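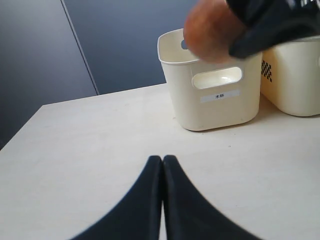 # Vodosix Holtidix Dehumidifier

**$1,259, hose included**

A basement smells like a basement for one reason, and it isn't character. The Holtidix is a floor-standing dehumidifier for cellars, workshops, laundry rooms and that one storage area where the cardboard boxes have gone soft at the corners. It is large, gray and boring to look at. It also pulls water out of the air all day without being asked twice.

We've carried Vodosix machines for years and this is the one we sell to people who have already bought two cheap ones.

## What it does

You pick a humidity level and the machine holds it. There's a dial for this. The dial has numbers on it and no app, so your dehumidifier will not be sending you a notification on vacation. A second knob sets the fan to low or high. Low is about as loud as a refrigerator with something on its mind. High is louder, and you'll want the door shut if there's a TV on the other side of it.

Water goes into the bucket or out through the hose. Please use the hose. The bucket is well made and has a good handle, and in August you will come to hate it anyway.

## Specs

- Suitable for spaces up to 200 square yards with normal ceilings
- Continuous drain hose, standard garden thread
- Four casters, of which the front pair lock
- Washable filter, slides out from the left side
- Restarts on its previous setting after a power cut
- Warranty: 2 years, parts and labor
- Works down to 41°F; below that it switches itself off and waits for spring

## Where to put it

Give it a foot of clearance on every side. Keep it off thick carpet. The hose drains by gravity, so the floor drain has to be lower than the outlet, and no amount of optimism changes this. If your only drain is a utility sink, you need the Esside pump (sold separately), a small box that pushes the water uphill and clicks while doing it.

Close the windows. We get calls every summer from people drying the entire county.

## Upkeep

Rinse the filter once a month in the wet season and let it dry before it goes back in. Wipe out the bucket now and then, even if you never use it. Before storing the machine in November, run the fan for an hour with the dial at its lowest dryness setting, then wrap the cord around the two hooks on the back. Everybody loses the hose over the winter. Spare hoses are on the accessories page.

## Delivery

The box is heavy and goes to your front door, no farther. Stairs are extra. Prajapati Freight handles our deliveries inside 200 miles and will call before they arrive – pick up, even if you don't know the number. Beyond that, write to us for a quote.

Questions about room size or drainage go to Callum Kerr at the parts counter. Have your measurements ready. "Pretty big" is not a measurement.

*Price checked July 8, 2019. Excludes tax.*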